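4 min read

Saturday, late

Read the whole of the Brosberg draft on the train home and then again at the kitchen table, because I didn't trust how irritated I'd been the first time. I'm still irritated, so I'll put it down here and leave Gifty's inbox alone until Monday.

The draft is called a code of good practice for household manipulation trials in simulation. It has 9 sections. Section 1 says the operator shall ensure safety at all times. Section 2 says the operator shall be competent. I wrote "who says so?" in the margin next to both and then ran out of margin. What is anybody supposed to do on a workday morning with a sentence like that? You can't fail it. If you can't fail it, you can't pass it either, and then somebody stamps it and it goes on a slide.

Gifty Quartey likes it more than I do. She came in this afternoon with her copy all marked up in green, and she thinks I'm reading it as an enemy. Maybe so. Her line is that a weak rule everyone signs is a place to stand, and next year you tighten it. My line is that I've been at this long enough to have seen three of those and none of them got tightened. They got longer. She said that was a mood and I should come back with a clause.

So we spent the rest of the day on clauses, which was better than arguing.

The one I care about is the start state. Everybody in this business reports a success rate. Trolumeo reports one on the front page. I looked at what they'd released: 2,292 kitchen runs, and not one line on where the arm was when the clock started. Was the hand open? Was it already over the plate? How far from the counter? If you begin every run with the fingers parked beside the thing you want picked up, you've done half the job before the job. I'm not accusing them of that. I can't, there's nothing there to accuse them with. That's my complaint.

Gifty's wording, which I'll admit is better than mine: "Each run shall record the pose of the arm, the opening of the hand and the location of every movable object before the first command is issued." I wanted "and shall make that record available." She put it in brackets. We'll see if the brackets survive.

Then the views. Section 5 of the draft says camera placement should be "representative." Of what? I asked Kofi Dramani, who sat in on the writing of it, and he said representative of deployment. I said nobody has deployed this into a kitchen, so there's nothing to represent. He laughed and said that was more or less the discussion they'd had, and then lunch arrived. I like Kofi. I'd like him more if he'd held up lunch.

What I want is dull. State the angle. State whether it changes between runs. If the horizon is tipped over, say so, and say whether it was tipped over in training too. We went through our own Abubakari kitchen set this afternoon to see whether we'd pass the rule I was so keen on imposing on other people. We would not. The views are all over the place, some of them so steep the counter runs downhill, and the notes say "varied" and nothing more. Those are my notes. I wrote "varied" last April and felt fine about it.

Gifty was very nice about this, which made it worse.

We also got stuck on clearances for the better part of an hour. The draft wants a minimum distance between the hand and any fixed surface except when making contact "as required by the task." That exception swallows the rule. Any contact can be required by the task if you write the task up afterward. I've done it. You scrape a wall, you look at the replay, and by evening the scrape is a guided approach. Zorkside had a whole paragraph on guided approaches in their last report and I'd bet my bicycle that it started life as a bump.

And in simulation it's easier still to let it go, since the wall doesn't mind. No chipped tile, no one with a clipboard. The number comes out the same. I think that's the real reason to be strict there: the bad habits are free, so people keep them, and then they carry them over to a machine that weighs something.

Gifty's answer was to split it. Contact named in advance is allowed. Contact that isn't named gets logged, whatever the result. The run can still count as a success, but the contact sits beside it in the table where a reader can find it. I had wanted it to count as a failure, full stop. She asked whether I'd ever report one again under my rule. I thought about that while I made tea and came back and told her to leave hers in.

I pulled one view to test the two clauses against, and I'm sticking it in here so that I remember what we were pointing at when we got loud.

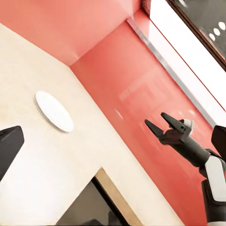

Abubakari kitchen, simulated. Hand open, to the right of the plate. Angle not recorded.

Try the draft on that and see how far you get. Competent operator, sure. Representative camera, who knows. Safe at all times, well, there's a white plate on a cream counter and an open hand up near a red wall, and I couldn't tell you from the one view how much air there is between the fingers and that wall. I tried. I said a hand's width, Gifty said more, and we both know the picture can't settle it. The distance is sitting in the simulator as a plain number. All anyone has to do is write it out. The draft doesn't ask for it.

The wall gave us another thing to fight about. It's shiny, with pale streaks of light in it just above the counter, and the draft has nothing to say about finishes. Gifty thinks surface finish belongs in the record next to the angle. I said if we start listing finishes we'll be listing doorknobs by summer. She said a system that has only ever worked in front of flat paint should have to say so. I don't have a good reply to that yet. I had a bad one and used it.

Where we'd got to by the time they turned the lights down on our floor:

Start state recorded before the first command. Agreed.
Camera angle stated, and whether it changes. Agreed, and we fix our own first.
Unnamed contact logged beside the result. Agreed, me grumbling.
Finishes. Not agreed.

So 4 clauses, three of them solid, against a document that already has more sections than it has ideas. Kofi says comments are welcome. In my experience "welcome" means they get a row in a spreadsheet and the word "noted." I asked him straight out whether anything had been changed because of a comment so far. He said the font. I believe he was joking.

I don't want to be the person who only ever says no. Gifty isn't wrong that I enjoy it. But I keep thinking about some buyer two or three years from now, with a folder from a salesman, and in the folder there's a certificate saying all this was followed. They'll take it to mean somebody checked. What will it really mean? That a person typed "varied" into a box and nobody sent it back.

To do: go back through the Abubakari notes and put the angles in, every view, starting with the one above. Ask Kofi who decides what gets "noted." Say sorry to Gifty for the doorknobs remark, or at least bring her a coffee.

Past midnight now. The tea's cold and I've still got the green copy, she'll want it back.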